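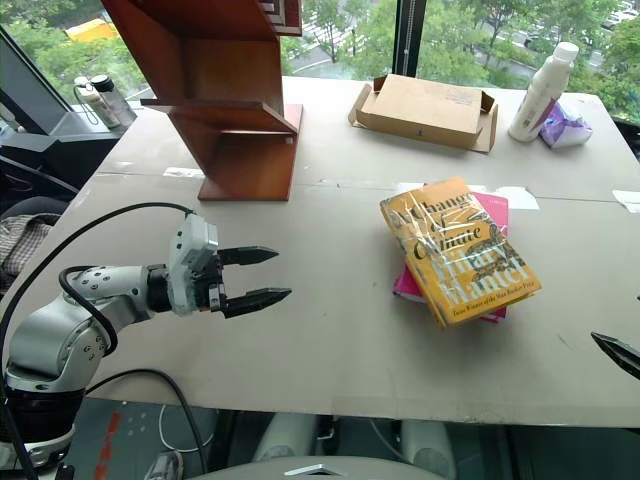 Şükran Uçar wrote to ask why her paperbacks smell of wet dog when there has never been a dog in the house, and whether she should just give up and bin them. Please don't bin them, Şükran! Old books get that smell from sitting somewhere a bit damp with no air moving, and most of mine have had it at one time or another.

I've been buying second-hand books for years (the church sale in Keltley is my downfall, every September, I come home with bags of the things) and I've picked up a fair few ways of getting them fit to put on a shelf. None of it is expensive and most of it you can do while the radio's on.

Airing first

Before anything else, get the books out of the box. Stand them upright on a table with the pages fanned open a bit, in a dry room with a window open, and leave them for a day or two. Not in full sun, mind. I did that once with a set of gardening books and the spines went from dark green to something like weak tea. A fan on its lowest setting at the other side of the room helps if the weather's muggy.

The bicarb box

If they still whiff after that, find a big plastic tub with a lid that shuts properly. Tip bicarbonate of soda into a saucer — a 500 g tub from the baking aisle will do you several goes — and put it at the bottom, then something to keep the books up off it. I use an old cake rack. Lid on, leave for a week, have a sniff. Repeat if you need to. My worst one, a sea fishing manual, took 12 days and I'd nearly lost patience with it.

Don't sprinkle the bicarb straight onto the pages. It gets down into the gutter and you'll be finding it for ever more.

Cat litter works too, the clean unscented sort obviously. Bevan Goodwin swears by crumpled newspaper and says the bicarb is a waste of money, but his books still smell a bit of newspaper if you ask me.

Sticky labels

Charity shop stickers are my pet hate. On a shiny cover, warm the label with a hairdryer for a few seconds and peel it slowly from one corner, keeping it low and flat against the cover. If there's gum left behind, a dab of white spirit on a cotton bud usually shifts it, then wipe over with a dry cloth. Try it on the back first.

On a matt or cloth cover, leave the white spirit in the shed. It'll leave a mark worse than the sticker did. Use a soft white rubber and go gently, or live with it. I've got a lovely cookery book with 32p stuck on the front and I've grown quite fond of it.

Grubby edges

Hold the book tightly shut and brush the top edge with a dry, soft paintbrush, working away from the spine so the dust doesn't go down inside. Then the rubber again for any finger marks. For really black edges, very fine sandpaper does the job, but only on a book that isn't worth anything! I use 1000 grit and a light hand.

Pages stuck together

Slide a blunt table knife between them, a little at a time, and stop if you feel it catch. If it's jam (it's nearly always jam, in a cookery book) a spell in the freezer in a sealed bag makes it go brittle and you can flick most of it off with a fingernail.

Freezing is also what I do with anything that might have little creatures in it. Sealed bag, three days at least, then let it come back to room temperature before you open the bag, or you'll get condensation all over the pages and be back where you started.

Putting them away

Leave a finger's width between the books and the back of the bookcase, especially on an outside wall. Don't cram them in. You should be able to pull one out by the middle of its spine without hooking a nail over the top, and that's how the tops of spines get torn, by the way. Tall heavy ones are happier lying flat.

A couple of you have asked about dust jackets that have split. Never ordinary sticky tape, it goes brown and then it falls off and leaves the brown behind. Proper archival mending tape, on the inside of the jacket, and take your time lining it up.

Next time I'll have a go at answering Lies De Graaf's question about getting candle wax out of a linen tablecloth — if anyone has a method that doesn't involve brown paper and an iron, do write in, as she's tried that and made it bigger.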